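Community Help > Learning Systems > Collecting Examples > Small objects and soft packets

Handheld grippers: how much should I vary the room between takes?
Asked by Selorm Asante

Hello all, and thank you for the patience you showed with my last question! We're gathering pick and place examples at Rarnside with two handheld grippers, the sort with a marker cube on each. So far I have 1060 takes, nearly all of the same few packets going on and off a chair, and I've started to worry that the policy will learn our chair and very little else. Do I tidy up, or leave the bottles and cans lying about as people drop them? And how often would you move things?

Adjoa Owusu
Leave the mess, Selorm. We cleaned up for every take in our first set and then had to go back and record a second lot in September, which was a long month (I still have the blisters). What I'd do now is shift the chair a little every 8 takes and swap the packet at the same time. Do keep both cubes in view while you reach, though. If your sleeve or the chair back hides one for long, the tracking drifts and you'll be throwing good work away.

Obed Atinga
more data. we got to 2168 and it was fine

Selorm Asante
Thank you both, that's a real help. I've left things as they lie and I'm trying the shorter blocks, green and white packet first, going slowly over the seat.

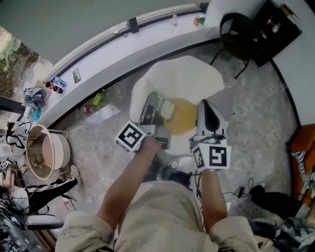 Nadiia Zakharchenko would still hold back 100 takes from a different room before training anything, and keep them for testing only.

Contact us | Copyright Humalstead Community Help | Back to top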